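Halau ハラウ 天板用ハードワックスオイル つや消し(ホワイト/ナチュラル)
品番 HL-184

テーブル、カウンター、作業台、棚板に。塗って、拭き取って、乾かすだけ。刷毛あとが残りにくいです。
在庫あり。午後2時までのご注文は当日出荷。

容量を選ぶ
小缶 184ml
大缶 1132ml
業務用は別ページ(Gorketti 取り扱い分)を見てください。

お急ぎの方へ、先に要点
・下地は無塗装の木、または完全に剥がした木。ウレタン塗装の上からは乗りません
・2回塗り。1回目たっぷり、2回目は薄く
・拭き取りは必ず。残すとベタつきます。問い合わせの大半がこれ
・使ったウエスは水に浸けてから捨てる。自然発火します。本当に燃えます

商品について

植物油とワックスを合わせた浸透タイプの仕上げ剤です。木の中に入って固まる油分と、表面に薄く残るワックス分。膜を張る塗料と違って、傷んだところだけ後から直せます。食卓の輪ジミとか、まな板を引きずった跡とか、そこだけ研いでそこだけ塗る。全面やり直さなくていいので、店をやっている方からの注文が多いです。

つやは消し。半つやはありません。以前は出していましたが、ホワイトと混ぜて使う方がいて仕上がりがばらつくのでやめました。つやが欲しい場合は乾いたあとに Murín のペーストワックスを薄くのばして乾拭き。これで少し光ります。ほんの少しです。

色は2種類。

ナチュラル
いわゆる濡れ色になります。オークやチェリーは一段濃く見えます。水で濡らした布で端を拭いてみて、その色が嫌ならホワイトを選んでください。だいたいその色になるので。

ホワイト
真っ白に塗りつぶす塗料ではないです。白い顔料が少し入っていて、濡れ色を抑えて、塗る前の木に近い明るさに戻すためのもの。アッシュ、メープル、バーチ向き。パインに使うと黄ばみが多少ゆるやかになります。ウォールナットに塗ると導管に白が残って粉っぽく見えるので、おすすめしません(好きでやる方もいます)。

白系の天板の注意

ホワイトのお問い合わせが増えているので、ちょっと長めに書きます。白っぽい仕上げは光で見え方がかなり変わります。電球色の下だとほんのり赤み、窓際だと青白く見える。同じ缶、同じ板でもそう。サンプル板は必ず使う部屋で、朝と夜の2回見てください。店頭の蛍光灯で決めて後から違うと言われても、こちらではどうにもできないです。

それとムラ。つや消しの白は拭き取りの差が雲みたいに出ます。乾く途中はとくに目立つので、慌てて上から足さないこと。一晩置いて、それでも気になるなら240番を軽くかけて2回目で整える。ほとんどはこれで落ち着きます。

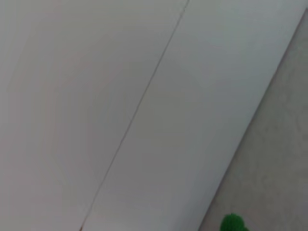 板を2枚つないで使う場合は、つなぎ目の木口と側面も先に塗っておいてください。天面だけ塗って側面が裸だと、そこから湿気を吸って反ります。つないだ後だと刷毛が入りません。順番としては、仮合わせ、分解、側面、天面、乾燥、本組み。面倒でもこの順で。

塗れる面積の目安

小缶184mlで1人用デスクの天板を2回塗って少し余るくらい。大缶は6人掛けのダイニングテーブル両面と脚まで。針葉樹は吸うので多めに見てください。裏面も塗ります。表だけ塗るのは反りの原因。裏は1回でもいいです。

塗り方

1 研磨
120番、180番、240番の順。木目に沿って。320番以上はかけないでください。目が詰まって油が入らなくなります。粉は掃除機で吸って、固く絞った布で拭いて、乾かす。

2 かくはん
缶の底に顔料とつや消し剤が沈んでいます。割り箸みたいな細いものだと混ざりきらないので、平たい棒で底からすくうように。ホワイトは作業中もときどき混ぜる。これを忘れると缶の最後のほうだけやたら白くなります。

3 1回目
刷毛かスポンジ、布でもいいです。たっぷり置いて15分待つ。吸い込んで乾いたところが出たら足す。

4 拭き取り
きれいな綿布で、手にベタつきがつかなくなるまで。布はけちらない。角と木口に溜まりやすいです。

5 乾燥
夏は12時間、冬は24時間。梅雨どきはもっと。触って冷たく感じるうちは乾いていません。

6 2回目
400番の耐水ペーパーで軽くなでてから、薄く。5分で拭き取り。ここでも拭き取り。

使い始めは翌日から、ただし水物と熱いものは1週間待ってください。完全硬化はそれくらいかかります。待てずに味噌汁をこぼして輪ジミ、という電話が毎年9月の棚卸しあたりに増える気がします。なんででしょうね。

仕様

品名 ハードワックスオイル つや消し
品番 HL-184(小缶)、HL-1132(大缶)
色 ナチュラル、ホワイト
つや 消し
用途 屋内木部(家具、天板、棚、建具)
塗り回数 2回
重ね塗り間隔 12~24時間
薄め液 不要。薄めないでください
道具の洗い ペイント薄め液
保存 冷暗所、開封後は半年以内
屋外使用 不可
床への使用 可。ただし店舗の土足床は3回塗り

価格(税込)
小缶 2,643円
大缶 お見積りではなく通常販売です。カートに入れると表示されます
サンプル小袋 128円(ナチュラル、ホワイト各1回分、送料込み)

サンプルはお一人様各色2袋まで。まずこれで試してからにしてください。端材がない方は天板の裏で。

一緒に買われているもの

Kelen コテバケ 幅広
毛足短め。天板ならこれ1本で足ります。替え毛あり

Kelen 綿ウエス 1キロ
糸くずが出にくい。カット済み

Murín ペーストワックス 無色
半年ごとの手入れ用。つや出しにも

Gorketti 研磨パッド 240番
手持ちのサンダーに付くか、穴の位置を先に確認してください。合わないという返品がたまにあります。開封後の返品は受けられません

お手入れ

ふだんは固く絞った布で水拭き、そのあと乾拭き。アルコールのスプレーは白くなるので使わないで下さい。メラミンスポンジも不可。削れます。
表面がかさついてきたら2回目と同じ要領で薄く1回。年に1回、よく使う食卓で2回くらい。
輪ジミは乾くと消えることもあるので、まず2日放っておく。消えなければ240番で木目に沿って少し広めに研いで、部分塗り。境目は布でぼかします。

よくあるお問い合わせ

水性ステインの上に塗れますか
塗れます。ステインを丸1日乾かしてから。1回目の拭き取りで少し色が布につきますが、そういうものです。ナチュラルを使ってください。ホワイトを重ねると色が濁ります。

合板やランバーには
表面が本物の木の突板なら可。研ぎすぎに注意、薄いので抜けます。メラミンや化粧シートの板は吸い込まないので塗れません。白い化粧板に塗りたいというご相談がときどきありますが、無理です。

まな板に使えますか
乾けば食卓としては問題ありませんが、包丁を当てるものには勧めていません。

赤ちゃんのいる家で使いたい
硬化まで1週間、換気して、部屋を分けられるなら分けてください。匂いは3日くらいで薄くなります。

缶のふちが固まって開かない
ふたを閉める前に溝を拭いてください。開かないときはふたの周りをぬるま湯の布で温めて、マイナスドライバーで少しずつ。火であぶらないこと。

膜が張っていた
固まった膜を取り除いて、下が液体なら使えます。茶こしか古いストッキングで漉す。全体がゼリー状になっていたら廃棄です。

お客様の声

カフェのカウンターに使用。2年目に入って、コーヒーをこぼす場所だけ3回塗り直しました。境目は自分でも分からないです。缶のふたが開けにくいのだけ何とかしてほしい。
(Hiwot Admasu 様 ホワイト大缶)

DIY初心者です。拭き取りが足りず2日ベタベタでした。説明に書いてあったのに読んでませんでした。薄め液で拭いてやり直したら大丈夫でした。
(ナチュラル小缶)

思ったより白くない。サンプルを先に買うべきだった。仕上がりの手触りは良いです。
(ホワイト小缶)

配送について

塗料なので航空便に載りません。沖縄と離島は船便になり、1週間から10日みてください。時間指定は午前か夕方のみ。大缶3缶以上は箱が分かれて届くことがあります。
へこみ缶は中身が漏れていなければそのままお使い頂けますが、気になる方は開封前にご連絡ください。写真を1枚添えてもらえると早いです。

ご注意
火気厳禁。作業中は換気。ゴム手袋を使う。
油の付いた布、紙、スポンジ、研磨粉は水を張ったバケツに入れ、その日のうちに処分。丸めて置いておかない。
余った液を排水に流さない。新聞紙に吸わせて広げて乾かし、お住まいの自治体の区分で。
木の種類、下地、季節で仕上がりは変わります。目立たないところで必ず試し塗りを。

ロット変更のお知らせ
ホワイトの顔料の配合を少し変えました。缶底の刻印がKで始まるものが新しいほうです。新旧を1枚の板で混ぜて使わないでください、乾くと差が出ます。買い足しの方は備考欄に手持ちの刻印を書いて頂ければ、旧ロットがあるうちは合わせて出します。なくなったらすみません。

関連ページ
塗装前の研磨について
突板の見分け方
Halau 屋外用オイル(次回入荷待ち)
業務用容量 Gorketti 取り扱い一覧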